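I paid for three months of Skovotora's exam prep bundle before my network certification test, so here is where the money went.

The sales page promises 900 questions. What you get is a bank of 900 entries, and a fair number are the same subnetting problem with new addresses dropped in. After I threw out the ones I could answer from memory of the wording, I had 210 left that made me think.
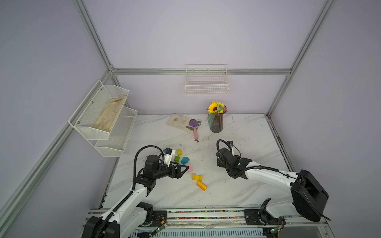 Himix Training Department – Staff Reviews

The explanations are the weak part. Get a routing question wrong and you are told the right choice, then the same sentence again in a slightly different order. Brijesh Garg used the bundle before I did and warned me about this. I figured he was being picky. He was not.

The timed mode is better. It keeps a steady clock, lets you flag and return, and doesn't nag. I would have paid for that part alone, though at a lower price.

Then there is the "readiness score." Mine sat at 94 percent after one evening, and I can tell you I was nowhere near ready – I had skipped the whole wireless section.
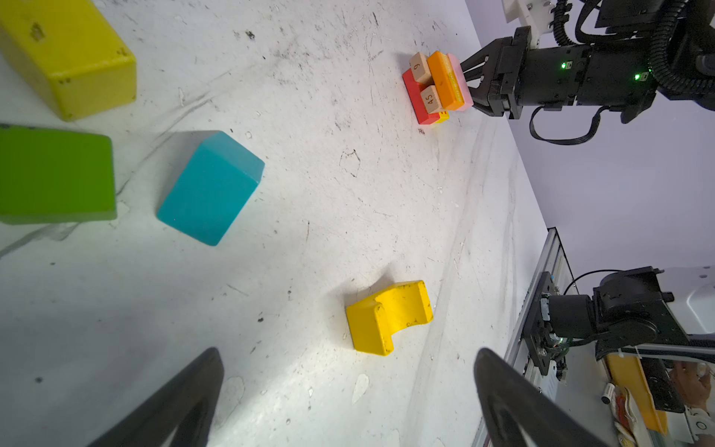
Support answered my email in August with a link to the same help page I had complained about. Aarti Kandpal asked for a refund inside the window and did get it, minus a processing fee that I can't find in the terms.

I passed, but I put that down to the Lurard textbook and a lot of time in the practice lab. If your employer is paying, fine, use the timed mode. If it's your own card, try the free sample first and read the explanations closely before you buy.

Rating: 3 out of 5, and I went back and forth on the third.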